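Cahier d'atelier, septembre, 9 h 30

Reprise du lot de cubes en mousse Skodis. Hier soir j'ai tout sorti du carton Kasten pour vérifier l'état des impressions avant de les ranger par famille : lettres, chiffres, pictogrammes avec le mot anglais.

Pesée du carton complet : 466 g, bac compris. Le bac seul fait presque 100 g, à repeser sur l'autre balance, celle-ci dérive quand on la déplace.

Nettoyage : chiffon microfibre, eau tiède, une goutte de savon. Pas d'alcool, l'encre noire part sur les arêtes (essai sur 3 cubes, mis à part dans le tiroir du bas). Séchage à plat, les faces imprimées ne doivent pas se toucher.

Empilage : deux cubes tiennent bien sur la table blanche. Au troisième, ça penche, les arêtes arrondies n'aident pas. 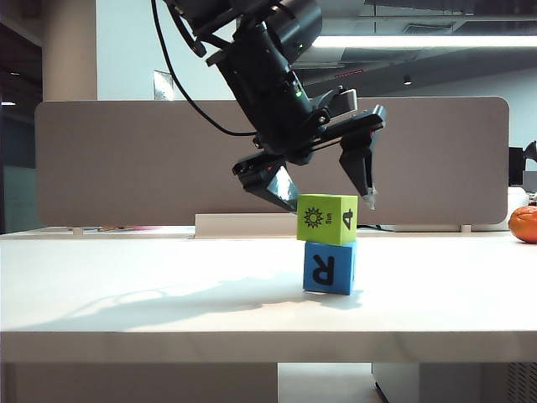

Pour les étiquettes du rangement, je garde la couleur d'abord, le symbole ensuite. Le vert avec le soleil et le 4 va donc chez les verts, le bleu marqué R chez les bleus. L'ancien classement Tiltwood mélangeait les deux et on perdait du temps à chaque sortie.

À faire : commander des bacs Jasau de 300 mm, ceux avec couvercle. Refaire la liste des lettres manquantes. Remettre le savon près de l'évier.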